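4.3 Recording a demonstration by remote control

OK, this is the fun part! By now you've got the leader handles paired and both arms awake (if not, go back to 4.2, I'll wait). I wrote these steps after a lot of evenings with the Budura cell at Kimside, and Korkor Dogbe fixed the ones I had wrong.

Before you start: keep one hand near the stop button, and keep everyone else's hands off the table while the arms are live.

1. Open the Clekosden panel and pick New Task. Give it a name you'll still understand in December. "Sheet twist" is good, "test2" is not.

2. Set the grip force to 18 for paper or thin film. The default is way too strong and you'll get a hole where you wanted a pinch.

3. Hold both handles in the rest pose and wait for the beep. If you move early, the arms jump to catch up with you, and I really don't like that jump.

4. Press Record, then go slowly! Close on the sheet, pause for a breath, and only then start to turn your wrist. Check the wrist view while you do it. You want the sheet pinched between the two fingertips with the twist running along its length, and ragged edges are fine.
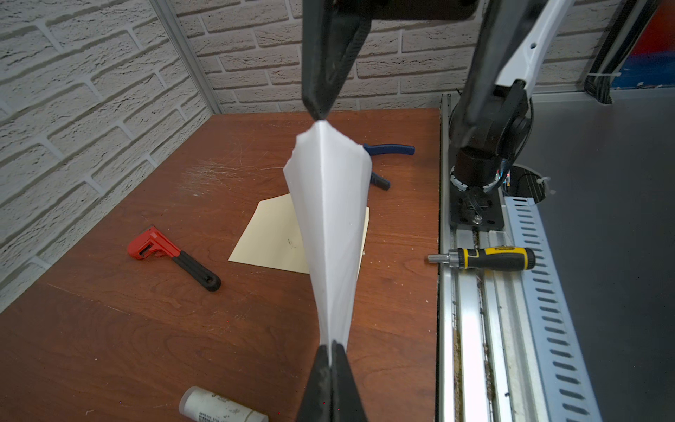 5. Open the gripper, go back to the rest pose and press Stop. Anything longer than 800 frames gets split into two files, so try not to daydream in the middle.

Note: leave the tools where they are between takes, or move them on purpose and write it in the notes box. Sena Ansah likes a bit of change from take to take and so do I, as long as we know about it later.

Caution: never reach in to fix a sheet while the Record light is on. Press Stop first, every time.

If a take goes badly, hit Discard and go again. For replaying the good ones, see 4.4.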